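The Drukard Crossing
Paperback, Granditz Young Readers

When her father takes a winter job on the car ferry, Nell has to leave her school, her swim team and the only best friend she has ever had. The island has one store, one bus and a boarding house where the guests never seem to check out. Then a letter turns up under the floor of her new bedroom, addressed to a girl with the same name and dated long before Nell was born.
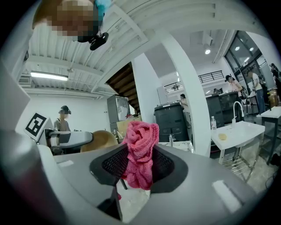

Nell starts asking questions at the ferry office. The captain won't answer them. The boy who sells tickets will, for a price — he wants help getting off the island before his uncle comes home in January. By then Nell has found 11 letters, and the last one mentions her father.

This is the first book in the Dreltard Island series, with a second to follow. It is a mystery with some family drama, and there is no graphic violence. Suitable for readers from 11 up. The paperback includes a map of the island, a short note on how the story was written and six discussion questions for classes or book clubs. 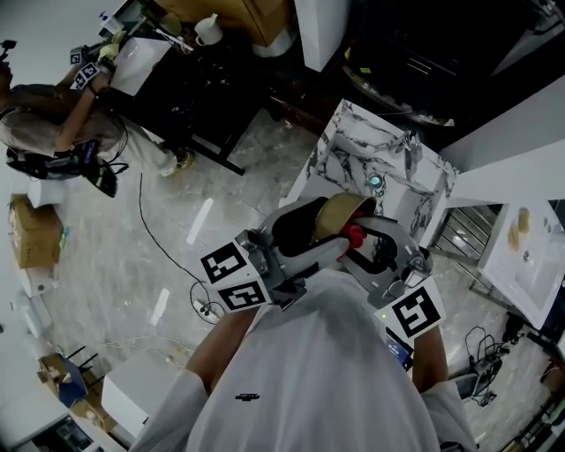 Nikola Stoyanova writes that she guessed the captain's secret early and still stayed up to finish the book. She found the middle chapters slow, liked the ticket boy more than Nell, and wants the second book to spend more time at the boarding house.

Format: paperback, also available as an e-book
Cover art: Trajkovski Studio
Class sets: up to 19 copies per order
Delivery: ships in three working days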